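Brolilwood Guitar Builders Group
Minutes of the regular meeting, Thu 12 September

Chair: Caradog Jenkins
Minutes: Anqi Guo

1. Minutes of the previous meeting
Accepted with one correction. Item 4 should read "bridge plate," not "bridge pin."

2. Neck blanks
The Voyle maple blanks have been stickered in the rack since February. Jenkins reported that moisture readings have leveled off. Two blanks show twist and will be cut down for headstock wings. The remainder may be drawn from stock by members with a build sheet on file. Guo asked that the blank number be written on the sheet before the blank leaves the rack. Agreed.

3. Pickup winding
The Somuris winder was reset after the belt change. Test coils wound to the same turn count still differ in DC resistance by more than 200 ohms. Jenkins suspects uneven tension at the felt pad. Guo thinks the wire spool is out of tolerance and wants a second spool tried first. Both checks to be done, spool first. No humbucker sets will be wound for members until readings are repeatable.
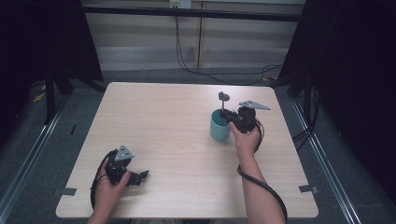 It was also agreed to log coil resistance at room temperature only, with the meter leads zeroed before each reading.

4. Finishing
Discussion of sanding schedule for nitrocellulose. Current practice stops at 2,000 grit before compound. Jenkins proposed going to 3,000 on dark colors, where scratches show under shop lights. Guo objected to the added risk of sand-through on top edges and the carve. Left to the individual builder. The spray booth filter is to be replaced before the next color coat.

5. Fret wire
Jotby wire received in straight lengths, 36 pieces. Crown height matches the order. Tang width is slightly over, so slots should be checked on scrap before pressing. Ebony boards in particular are not to be pressed without this check.

6. Other business
The radius gauge set is missing its 12-inch gauge. Members to check their cases.

Actions
Guo: second wire spool, resistance log
Jenkins: felt pad, booth filter, scrap test for fret slots

Meeting closed 8:50 p.m.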